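Speaker notes: What the packing hall learned from one robot cell
Arkholm meeting, February, 12 minutes plus questions

Start with the site. Mamum packs small foam and plastic parts for other firms. We have 72 people on the floor and one robot cell, which we call Clekemo. It came in to take over fitting and placing, the job most people asked to be moved off.

Say early on that no jobs went. Someone always asks.

Next, the practice bin. Before the cell got any customer parts it worked on a shape board, and we still go back to the board after any change to the settings.
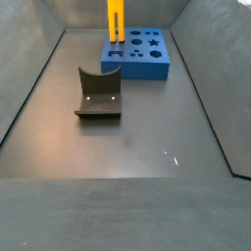 Practice bin: yellow fingers over the blue foam block, black bracket to the left.

Old way of working: one person, one bench, 80 trays a shift. Sore wrists were the main complaint in the staff survey. Pause here, as people from other sites will know this one.

New way: 2 operators share the cell. They load, watch, clear faults and write up the log. They said the watching was more tiring than they had expected, so we now swap them over at the tea break.

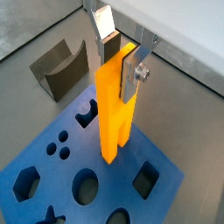

Training took longer than we had planned. The Magaña course covers the controls well enough but says very little about when to stop the machine. Our operators wrote their own page on that and taped it to the guard. Read out the first line: "If you are not sure, stop it. You will not be told off."

Pay. Cell operators went up one grade. The benches did not, and that caused bad feeling which is still there. Don't skip this part.

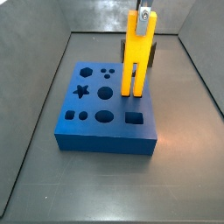

The gripper at the back right of the block, seen from the fixed camera.

What we would change: bring the night shift in from the start. They heard about the cell from a notice.

Questions. If short of time, leave out the slide on costs.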